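Reading Proverbs out loud in August

A white toilet, seen from above
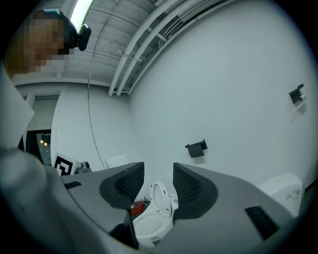 The view from up here

I have been wanting to write about this all month! Back when the school year ended I picked up a read-aloud Proverbs plan called Brillar, mostly for the cover (guilty), and I had very low hopes for it. My kids are at the age where anything that sounds like advice gets an eye roll, and Proverbs is pretty much all advice. But we are 3 chapters past the halfway mark and they ask for it at breakfast now, which still amazes me.

The way it works is so simple. You read a handful of verses, out loud, and then everybody picks the one they would argue with. Argue with! I grew up thinking you were supposed to nod at Scripture, and hearing my youngest say "but lazy people get rich all the time" over a bowl of cereal was a little alarming at first. Then we talked for half an hour and I was late getting the laundry started. We ended up in Ecclesiastes, then in Job, and I had to admit there were things I'd never worked out for myself either.

We tried Mivia before this, the one with the stickers. It's sweet, and it would be great for preschoolers, but mine finished the stickers and forgot the verses. If you have little ones, start there and save Brillar for later.

A few things that helped us:

Read from a paper Bible. The phone always wins otherwise.

Keep it at 7:30 or whatever time you already eat. We tried bedtime and everyone was cranky, me included.

Let the quiet kid go last - ours needs the time to think, and his answers are usually the ones I write down.

Skip the workbook pages if they feel like homework. We did two and quit.

I've been copying our favorite verses into a notebook, and Proverbs 15:1 (the soft answer one) has made it in there twice, once in my handwriting and once in very large purple marker. I needed it both times!

Next up is James, which I think will go well with all the arguing we've been practicing. If your family has read it together, tell me how you split up chapter 3, please!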